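## 4. Laying out your sewing nook

I've shuffled my Tekham machine around the spare room more often than I'd like to admit, so grab a cuppa and learn from my mess!

1. Put the table near a power point, with the window on your left.
2. Lay your mat flat and smooth it from the middle out.

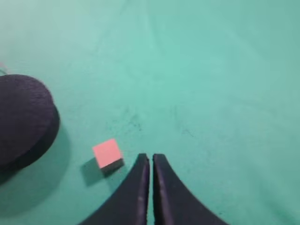 **Teal mat with a small pink cube and two black gripper fingers**

3. Sit the machine on top – foot pedal on the floor, cord tucked behind the table leg.
4. Thread up and sew a test line on scrap cotton.

**Note:** I love a teal mat (white thread shows up a treat), but any colour's fine.

**Caution:** Switch off at the wall before changing needles.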